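About Hilia
3 min read

Hilia helps small companies decide whether to buy a robot. Quite often we tell them to wait. That is a strange thing to put on a page like this, but our fee is the same either way, and we sell no equipment.

Nataša Nikolaidis started the firm after years of signing purchase orders at Flundia, a packaging company that ended up with more arms than it had jobs for. She still reads every budget before it goes out.

We don't put much faith in brochures. A quote covers the arm. It tends to leave out the grippers, the spare grippers, the cables, the floor space and the person who has to reset the thing at 4 in the afternoon. We ask for all of that in writing before we talk about price.
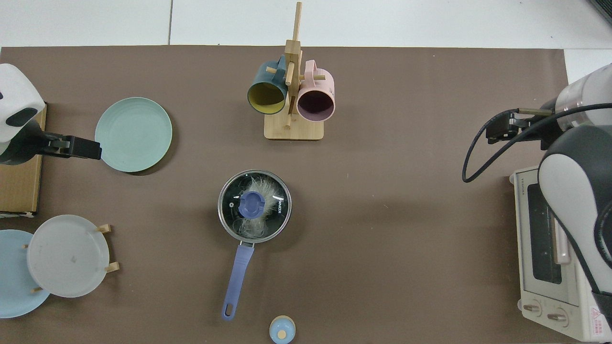
Dishes and cookware are a fair test for a budget, too. Lids and handles come in every shape, and a gripper that suits one may be no good for the next. If a vendor says one set of fingers will do for everything, we ask for 100 tries in a row, with the failures left in.

So far we have reviewed 83 purchase plans. In 46 of them we advised the client to put off buying, or to lease first. Some went ahead anyway, and a few of those are doing fine - we have been wrong before.

A first review costs $800. New reviews open in October.

Comments

tmarsh: We were one of the 46. Still annoyed, still leasing.

Orla: Does the $800 include a site visit?

pk_shopfloor: Wish you'd say more about service contracts. Ours costs more than the operator did.

Recent
Lease or buy: the Ó Gríofa plan
What the Zunano quote left out
Budgeting for spare grippers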